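Workshop Tips: Bin Picking Sessions That Give You Usable Examples

These tips come from the Trendale workshop, where we collect grasp examples for a picking model. They assume you already have an arm, a fixed camera and a bin, and that you are recording attempts so a network can learn from them. Most apply to any small cell.

Setting up the bin

Clamp the bin to the table before you do anything else. A bin that creeps a little with every contact will throw off your calibration, and you will find out days later when the labels stop lining up. Put a pencil mark on the table at two corners so you can check it at a glance.

Wipe the floor of the bin, but don't repaint it. Scratches and dull patches are fine. We repainted ours in July and the model trained on the old finish did worse for a while on the new one. Halima Afolabi now keeps two bins with different wear and swaps them between batches.
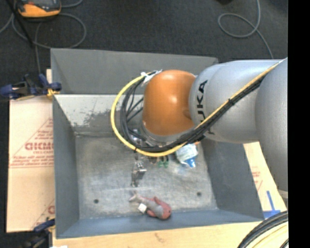 Cable routing deserves ten minutes before every session. Cables need enough slack for the wrist to turn through its full range, but a loop that hangs wide of the joint can hide objects from an overhead view. The yellow cable loops well out to the left of the orange joint, with the black bundle following inside it, and several of the items in the bin are partly behind the cabling. Take your "before" picture with the arm parked clear of the bin, and take it again after every attempt. Use ties on the straight stretches and leave the bend at the wrist free. Turn the last joint slowly by hand command to both limits and watch where the bundle goes.

Choosing objects

Mix soft and hard. A plush toy forgives a bad approach and a metal part doesn't, so a bin of only plush gives you a success rate that means very little. Add something shiny, something crumpled and something thin.

Keep a crate of 50 objects and put 7 in the bin at a time. Shake them out of a box instead of placing them. People who place objects by hand tend to lay them flat and apart, and the model learns tidy bins.

Hold some objects back completely. Suleiman Anozie stores ours on a separate shelf with a strip of red tape on the edge. They go in only for testing.

Remove tags that are coming loose. Leave firm ones on.

Recording

Change the objects after every 32 attempts. Longer runs tend to push everything into one corner.

Save the failures. Label them as missed, dropped or blocked, and do it the same day. "Blocked" covers anything where the arm stopped before contact.

Write the bin, object set and camera position at the top of each log. We use a plain text file. Funmilayo Akande tried a spreadsheet and we went back.

Don't retrain on every small batch. We wait for 500 new attempts, then compare against the held-back objects.

End of day

Park the arm, empty the bin, check the clamps and copy the logs to the second drive. Check the ties for wear where they rub against the arm.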